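About Mornow

Mornow is a monthly beauty and skincare subscription box, packed and posted from our unit on the Crabtree estate. We send five products a month to 3,414 subscribers across the UK and Ireland.

The business was started by Sorcha Gillies and Rosalinda Salazar, who met while working on the returns desk of an online chemist. They spent most of their day dealing with people who had been sent the wrong shade, or a cream their skin couldn't take, and they thought a box could be put together with a bit more care. The first one went out in October to 40 people, most of them former colleagues. It had a hand cream, two lip balms, a clay mask and a nail file in it. The nail file was not popular.

How the box works

When you join, you fill in a short form about your skin, your hair and anything you can't or won't use. We keep your answers on file and you can change them whenever you like, up to the 10th of the month. After that the boxes are being made up and it is too late for that month's delivery.

At least two of the five products are full size. The rest are travel sizes. We don't send single-use sachets, and we don't count a discount card as a product. 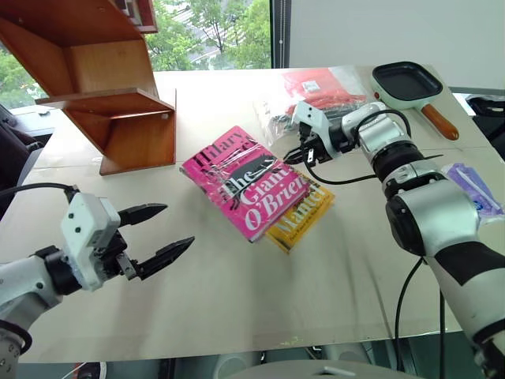
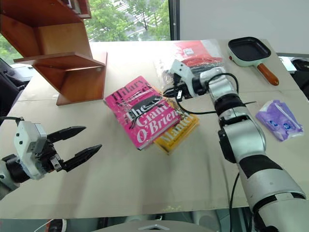

The table, with books on it.

Where the products come from

We buy from 469 brands, large and small, and we pay for what we put in the box. Rosalinda does the buying. Two makers have been with us from the start: Ondolov, who make our most requested cleansing balm, and Bakance, who do the bath oils. Everything new is tried for four weeks by our testing panel before we place an order. The panel has 400 members, all of them subscribers, and they fill in a form at the end of each trial. If a product gets poor marks for irritation we don't stock it, however good the price is.

Reviews

Subscribers can review every item from their account page. We publish the bad reviews along with the good ones and only remove those that are abusive or about a different product. Sorcha reads them all at the end of the month and passes the comments on to the makers.

If you want to stop

You can skip a month or cancel from your account page without ringing us. There is no minimum term. If you have paid for a year up front, we refund the months you haven't had.

Getting in touch

The office is open from 9 to 4.30 on weekdays. Email is the quickest way to reach us, and we aim to reply by the next working day. If something has arrived broken or leaking, please send a photo of it with your order number and keep the packaging until you've heard back from us.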